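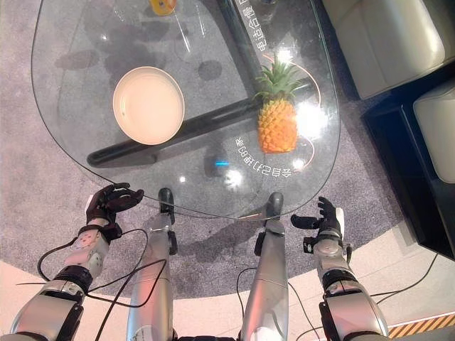 Glass table tops: your questions answered

These are the questions we are asked most often about buying and looking after a glass table top. If yours is not covered, ring the Rathore showroom and ask for Mamta Rawat or Vivek Prajapati. The line is open until 6 pm and is closed on Monday.

What shapes do you supply?

Round, oval, rectangular and teardrop. We can also cut to a paper or card template if you already have a base. Please mark which side of the template faces up, as a teardrop cut the wrong way round cannot be put right.

Will I see the base through the glass?

Yes, if you choose clear glass. You will also see the floor, the rug and any cables. People who find this distracting usually pick a tinted or frosted top. Frosted glass hides the base but shows greasy fingerprints more than clear glass does.

Can I put fruit straight on the glass?

You can, but juice leaves a sticky ring and takes longer to clean once it has dried. Ripe fruit is better on a dish. A plate with a raised rim, like the round beige one under the small pineapple here, keeps any drips off the table top. Wash the dish when you change the fruit and wipe the glass under it at the same time.
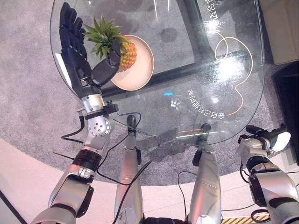
Do plates scratch the glass?

The glazed part does not usually cause trouble. The unglazed ring on the bottom of many plates can, particularly if there is grit under it. Run a finger round the ring before you buy. If it feels rough, stick on felt pads or use a mat. Lift plates to move them and do not slide them.

Can I put hot dishes on it?

Use a mat or trivet every time. The same goes for anything straight out of the freezer.

How should I clean it?

Dust first with a dry cloth. Then use warm water with a drop of washing-up liquid, rinse with a clean damp cloth and dry with a lint-free one. Do not use scouring powder, wire wool or the rough side of a sponge. Clean the underside too. Smears there show just as clearly and are often mistaken for marks on top.

My table has printed lettering on it. Does that change anything?

Treat the print gently. Avoid scrapers, and do not leave wet cloths lying over it. Window sprays are fine on plain areas, but test them on a small corner of the print first and wait 24 hours.

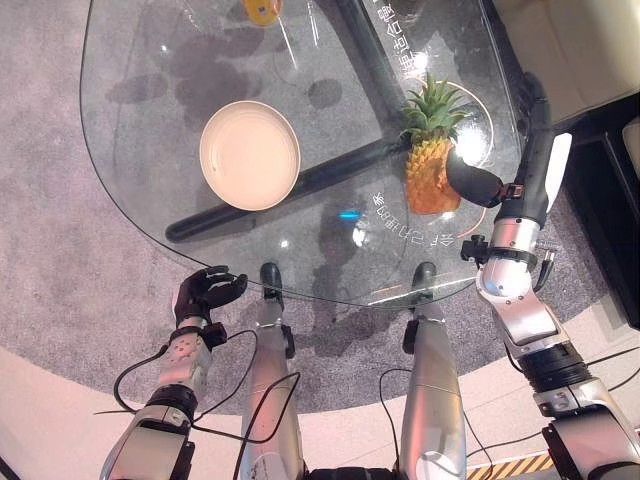

Photo: Poonam Srivastava

How do I cut down on glare?

Overhead lights show up as bright spots on clear glass. Moving the table a little to one side of the fitting often helps, as does a lamp with a shade. A runner covers the worst of it at mealtimes.

Can a chip be repaired?

Small chips on the edge of ordinary glass can sometimes be ground out. Toughened glass cannot be ground or cut after it has been made, so the top has to be replaced. Cover the chip with tape and keep children away from it until you have spoken to us.

How long does a replacement take?

Standard sizes take 3 weeks. Narendra Mathur in the workshop will give you a date for anything cut to template once he has the template in his hands.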